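Grasp planning (software)

From the Pultus wiki, the robot software section. Last edited 10/13/21.

Grasp planning is the part of a robot's software that decides where the fingers should go.
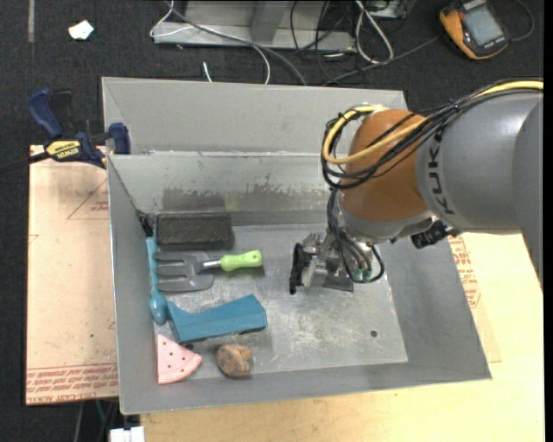
I've been writing this kind of code long enough that I forget how odd the problem sounds to my relatives. You have a bin, you have some stuff in it, and you want the arm to pick one thing up. A toddler does it without a thought! The planner has to get there with a camera, some geometry and a lot of guessing, and this article is my attempt to lay out how the guessing works.

What goes in

Most planners start from a depth image or a point cloud, which is just a big pile of 3D dots that the camera thinks are surfaces. Somebody (or some earlier program) has already worked out where the camera sits compared to the arm. If that calibration is bad, everything after it is bad too, and you'll spend a happy afternoon blaming the wrong code. I check calibration first now. I didn't always.

Metal bins are a special pain. Shiny patches bounce light around, so the cloud comes back with holes in it or with little phantom bumps floating over the floor. The usual cure is to fit a plane to the floor and throw away anything too close to it, but be careful, a thin flat thing like a spatula can get thrown away with it.

Candidates

Next the planner makes a list of possible grasps. With a gripper that closes on an object from both sides, the classic trick is to look for pairs of points on opposite sides of something, facing more or less away from each other. These are called antipodal grasps. A brick is lovely for this, all long straight sides. A garden fork is harder, because the handle is easy to grab but a lot of the weight may be out at the head, and the thing wants to swing when you lift it. Wedge shapes are the ones I dread — the sides slope toward each other and the object can squirt right out like a bar of soap.

Scoring

Each candidate gets a score. Older planners, like the Menditholm package I learned on, used hand-written rules: how flat is the surface, how close is the grasp to the middle of the object, how far from the wall. Newer ones mostly hand a patch of the depth image to a trained network and take the number it spits out. I like a mix. In the Gurlow planner we keep the best 30 candidates from the network and then run the old rules over those, which catches some really silly picks (grabbing the lip of the bin was a favorite).

Collision checking

This is where good grasps go to die. The fingers might fit fine, but the wrist, the brackets and whatever hoses and cables hang off the arm have to fit as well. Objects that sit along a wall or in a corner lose most of their candidates here. Two fixes are common:

Tilt the approach a bit so the wrist leans toward the open side of the bin.
Give up on grasping for now and push the object out toward the middle, then look again.

Cables deserve their own mention. Hardly any planner models them properly, since they bend and sag differently in every pose. We wrap a fat box around the wrist and call it a cable. It's crude, and it costs us some reachable grasps, but I sleep better.

Timing

People ask how fast all this should be. On the Juhl test machine a full plan takes roughly 38 milliseconds per candidate once motion planning is included, so trying every one of them adds up. Stopping at the first candidate that passes every check is quicker, and most days it's good enough.

See also

Bin picking
Hand-eye calibration
Motion planning
Point cloud filtering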